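Bomance Grip Simulator, School License - Review

Posted November 17, 2021, by a club mentor in Salem

Our robotics club has used this program since September, for the peg and hole task of the Hellonent student competition. We have 12 students and one robot, so most of the work must happen on the computer.

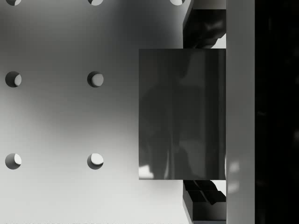

Setting up

The installation was easy on the newer school laptops. On the older ones we had to turn the shadows to low, and the manual does not mention this option at all. I found it in a menu called "Extra". After that, every laptop could run the program, but slowly.

How the students use it

They work in pairs and write short programs to move the gripper over a board with round holes. The view from close to the gripper is the one they like most. The finger pad is big and dark there and it hides a part of the board, so the students must think about where the next hole is. At first I wanted to forbid this view - now I am happy that I did not. The shading inside the holes is also good, and you understand that the board has some thickness.

What I like less

The contact between peg and board is too soft. A peg that goes in nicely on the screen can get stuck on the real board. We lost two meetings to this before we changed the friction value from 5 to 20. The reflections on the finger pad are pretty, but I would give them away for a better error message when a program stops.

The help pages are translated from another language and some sentences I had to read three times. My students say the same about my worksheets.

Price and support

We paid 100 dollars for one year. Our friends in the Grustlow club share one license between two schools, and this is allowed. Support answered my first e-mail the next day, and my second one is still waiting.

I give four stars of five. We will renew it for next year if the budget permits.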